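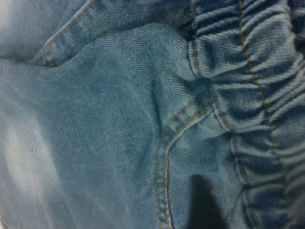
**Figure 8.** Wrist camera view at close range to a denim item. Gathered band at right, double-stitched seam at center.

### 5.2 The seam-lock fault

I'll start with the failure that ate most of our month, because it's the one I'd want to read about if I were building a garment sorter. Our setup at the Fuven site picks one item at a time out of a heap, holds it up, and passes it to the folding station. The grasp planner, which we call Ovano, looks through the wrist camera for an edge it can pinch. On towels and T-shirts it does fine. On denim it kept going for the wrong thing.

Figure 8 gives a good idea of what the planner has to work with up close. Cloth fills the whole view, so there's no table and no outline of the garment to lean on. What stands out is the tan thread. The double row curving down through the middle is a strong, clean line with a slight ridge to it, and to a network trained mostly on hems that looks a lot like the border of a piece of fabric. It's a seam in the middle of a garment. Try to pinch it like a free edge and the fingers press straight down into the layers.

That pressing is where it got worse. The Hegazy force limiter is supposed to stop the arm when the load at the wrist climbs too fast. Thick folded denim is springy, though, and the load came up slowly enough to slip under the rate check. The arm kept pushing, the fingers closed on a bunch of layers, and the lift command went out anyway. Over 4000 logged picks we had 16 of these events. In one of them the garment was also caught on the bin lip, and the arm pulled until the Valtus coupling let go. I was standing outside the fence when it happened and it was loud - I wrote "bang, pick 2374" in my notebook and hit the stop.

The coupling did its job, and the fence did too. I still count this as a safety failure. We had assumed that a bad grasp would always show up as a sudden force, and we never tested that with anything thicker than a sweatshirt.

My first guess at the cause was wrong, by the way. I blamed the shadows. There's a dark rounded one at the bottom of Figure 8, and the ruffles in the gathered band have very deep creases, so I spent days turning lights around. The edge scores on the seams hardly moved. When I blurred out the stitching in the saved views and ran the planner again, the scores dropped right away, and that settled it for me.

We made two changes. The planner now has to see background on one side of an edge before it may call that edge free; if it can't, the arm backs up and looks again from farther out. The limiter also got a fixed cap on total force, next to the old rate check. The second look slows down denim picks, and I can live with that. Elastic bands are still a weak spot - the ridges sometimes get scored as a stack of small folds, and we don't have a fix for it yet.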